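About us
Timville: small-part handling cells for workshops and colleges

Home | The Asta cell | Gripper fingers | Service | About us | Contact

Timville supplies bench-top robot cells for picking, placing and sorting small metal parts. We build one product line, Asta, and we sell it as a kit, as an assembled cell, or as a service in which we set the task up for you on your own parts. Most of our customers make gears, bushes and spacers in short runs, or teach people who will.

The company was started by Jeanine Postma and Bình Lại. Jeanine had spent her working life in gear cutting and inspection. Bình wrote control software for packaging lines. They shared the view that the robots on offer to small workshops were either too large for the bench or sold with no help in making them do anything useful. The first Asta cell was built to move blanks between two trays. It is still in use in our own workshop, where it now feeds a deburring station.

What we supply

The Asta kit consists of one arm, one gripper, a wrist camera, an overhead camera with stand, a controller, a work mat and a set of cables. Assembly takes a competent technician one working day. The order code for the standard kit is 3551. The same code covers the left-hand and right-hand versions, so please state which you need when ordering.

The arm bolts to any flat bench at least 40 mm thick. Thinner benches need the spreader plate, sold separately. The controller runs from a normal wall socket. No compressed air is required.

Gripper fingers

Parts with teeth are awkward to hold. A spur gear lying flat offers only the tips of its teeth to a parallel jaw, and a smooth jaw will let the part turn as the grip closes. We fit fingers that taper to a narrow tip, with a slot cut through the body to save weight and a coarse grip surface on the inner face. The grip surface is a wear item. It should be inspected at each service and replaced when the grain has gone smooth at the tip.
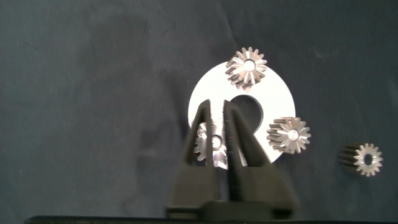 Fingers are matched in pairs and should be changed in pairs. Fitting a new finger opposite a worn one moves the centre of the grip to one side, and the cell will then place parts off position by the same amount. After any change of fingers, run the jaw zero routine from the controller menu before starting work. The routine closes the jaws fully, records the closed position and opens them again. Keep the space between the jaws clear while it runs.

We also cut fingers to order. Send a drawing of the part, or a sample, and say which faces may be touched. Ground bores and finished flanks can usually be avoided. If they can't, we will tell you before taking the order.

How a task is set up

A customer who buys the set-up service sends us a box of sample parts and a plain description of the job. A typical one reads: take gears from the mat, place them on the disc, leave space between them. We then carry out the task by hand-guiding the arm, with the cameras recording, until we have enough runs for the controller to be trained on. The standard service includes 60 guided runs. Further runs are charged by the half day.

The parts are moved to new positions between runs. This matters more than the number of runs. A cell trained on gears that always lie in one corner of the mat will do well in that corner and badly elsewhere. We also tilt parts, lean them on each other and let them hang over an edge, as they will on a real bench.

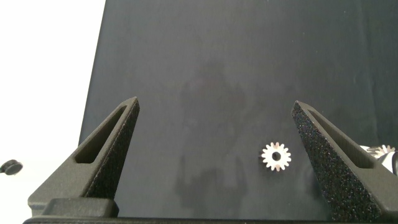

Lighting is the usual cause of trouble on site. Bright metal on a dark surface gives good contrast, but a glossy surface will reflect people and lamps standing over it, and both cameras will record the reflection. The work mat in the kit is dark and should be laid flat. Small wrinkles are acceptable. If you prefer to use your own board, choose a dull finish and keep strong lamps off to the side. We ask for photographs of the intended bench before we quote, and we may ask for a blind to be fitted at a window.

When the trained task is ready, we test it at our workshop on parts the controller has not met before, and send you the record of every attempt, including the failures. You decide whether the result is good enough for your use. If it is not, you may ask for a second round at no charge or cancel the set-up portion of the order.

Cables and service

Cable wear is the main maintenance item on a small arm. The wrist turns a good deal in sorting work, and the leads must be long enough to follow it without lying across the parts. Cable sets are sold by joint pair, so that a damaged length can be ordered and changed without stripping the whole arm. The joint numbers appear on the label and in the parts list. When you ring us about a cable fault, please have the label to hand.
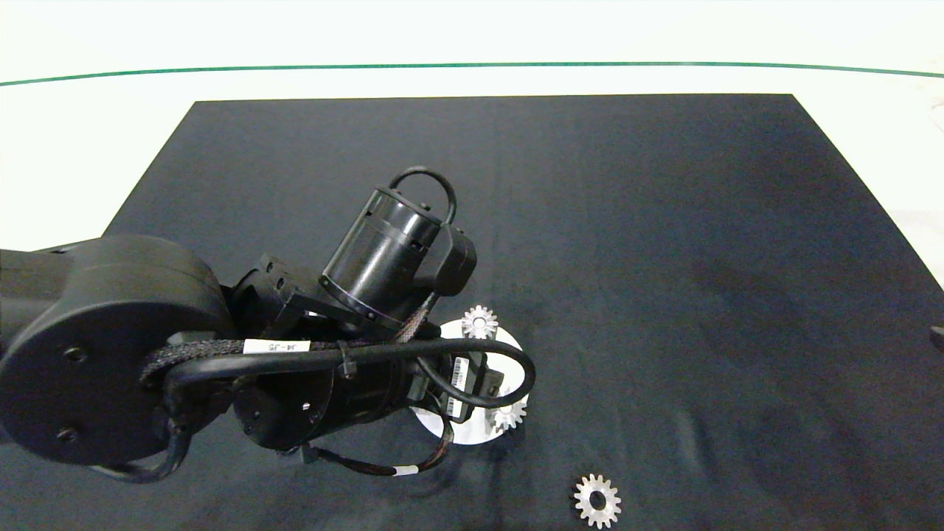 A service visit covers the joints, the cable sleeves, the gripper and both cameras. We recommend 2 visits a year for a cell in daily use and one for a cell used in teaching. The arm should be left bolted in place. Please clear the mat and back up your tasks before the engineer arrives, as a controller update will sometimes need a full restart.

Spare parts are held for all Asta arms sold to date. Orders placed before noon leave the same day. Our workshop closes for the second half of December, and parts orders received then are sent when we reopen.

Who we work with

Jisero machines our brackets and joint housings. Phan makes up the cable sets and has done so from the first arm onwards. Final assembly, testing and all task set-up are done by our own staff under one roof.

We supply colleges on the same terms as workshops, with one addition: the teaching pack. This contains a printed course on gripping and placing, a bag of mixed gears and the placing disc. The course assumes no knowledge of programming. It does assume that students can read a simple drawing and use a vernier.

What we do not do

We do not supply cells for parts heavier than the arm's stated load, for food, or for use outdoors. We do not fit Asta grippers to other makers' arms. We will not quote for a task without first handling the part.

Visits and enquiries

Demonstrations are by appointment. Bring your own parts if you can, and allow half a day. Bình Lại handles questions about controllers and task set-up. Jeanine Postma handles fingers, drawings and anything to do with the parts themselves. Written enquiries can be sent through the Contact page.

Page last revised 27/07/2020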